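Home About Courses Fees Contact
2 min read

About Flestari

Flestari is a small language school in Nasness. We teach Portuguese and Romanian to adults, mostly in the evening, and have 214 learners on the books this term. Anselmo Fontes runs the Portuguese side and Valentin Sima the Romanian.
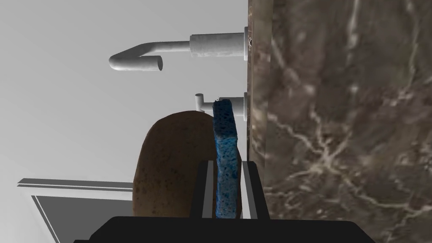

NASNESS, Jan 24, 2018 – The spring timetable is now up. Beginners' Portuguese moves to Wednesday at half past six. Romanian stays as it was. A full course is 40 hours and costs £109, with the Batista workbook included. Groups are kept to eight.

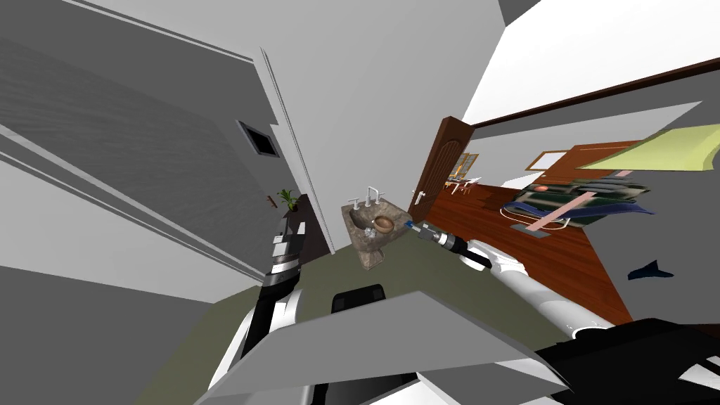
How we teach

Classes are held in the language from the first week. Homework is short and is marked by the next lesson. There is no exam unless you ask for one, and you can change group up to the third week.
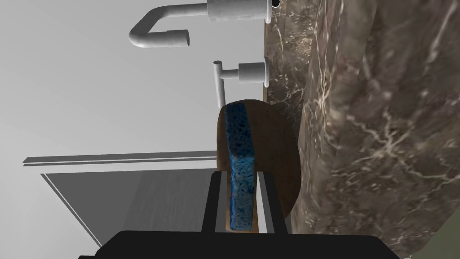
Marking by the next lesson is what kept me going, Zostov wrote on the spring feedback form, though the listening work could be harder.

Enrolment for April closes when the groups are full.

Recent
Spring timetable
Changing group
Paying in two parts
Reading list for second-year Romanian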